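4.2 The open afternoon at Eltcombe

The second set of observations comes from the open afternoon held at the Eltcombe workshop in July. Visitors came through in groups of 12, each group staying long enough to watch one run, ask for another and be moved along by Yogesh Solanki, who had the timetable and meant to keep to it. The arm took typed requests. Visitors could ask for any block to be pushed to any other block or to a part of the board, in whatever words they liked. We had put a card of suggested phrasings by the keyboard. It was used mainly as a coaster.

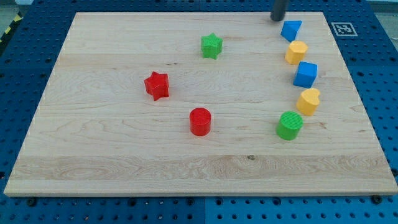 Figure 5. The board and blocks at Eltcombe, with the tip of the arm at the far side.

Our interest was in how people word a request when they have an audience. In the laboratory sessions (Section 4.1) participants named a colour and a shape and stopped there. At Eltcombe they showed off. One visitor asked for "the one that looks like cheese", and the group behind her argued over which block that was for longer than the run would have taken. Each colour in the set is shared by two blocks, as Figure 5 shows, so "the red one" could mean the star or the cylinder, and a good many visitors said "the red one" with great confidence. The heart was the favourite by a distance. Several people asked for it to be taken to the green star, and one for the two to be "introduced".

We logged 100 requests, of which 17 could not be tied to a single block by either of the two coders (Jacqueline Arnaud and Rūta Mockus, working apart). These were kept in the data. Removing them would have improved our results a good deal, a point Mockus raised more than once.

Children under ten gave the shortest requests and the fewest unclear ones. Adults with a technical background gave the longest, often with a condition attached, and tended to blame the arm when it did as it was told. We return to this group in Section 5.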